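Is a wipeable tablecloth worth it for a rental kitchen?
Posted 1/24/23 in Home & Table

I rent out a small flat and I'm tired of washing cotton tablecloths between guests. The Paquette shop in town wants to sell me a coated one and swears it will survive 3,000 wipes. I have trouble believing anyone stood there and wiped it that often. Does the coating really last, or does it crack at the folds after one season?

Hildegard Strobel

Be suspicious of any figure printed on the packaging. I bought a coated cloth from Bimatus and it was dull along the table edge by February, well short of what the label promised. Turmeric never came out at all.

What I would do is buy plain cotton with a small busy print and wash it hot. A print hides more than you'd think, and you can replace it without feeling robbed.
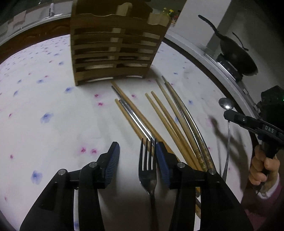 Small flowers in blue, pink and purple on white, with a fork for scale.

Two cloths in rotation are enough for a flat. I wouldn't pay extra for "stain guard" either – mine stopped beading water after 4 washes, and the shop said that was normal. Normal for whom?

Skotidano

Coated is fine, people just put hot pans on it. Get the thick one.

Graltedberg

Thick ones crack too, in my experience, only later. If you go coated, roll it on a cardboard tube and don't fold it. Ask for an offcut first and rub it with mustard overnight. If the shop won't give you an offcut, I'd take that as an answer. And check the care label, because "100% cotton" sometimes refers to the backing and the top is something else.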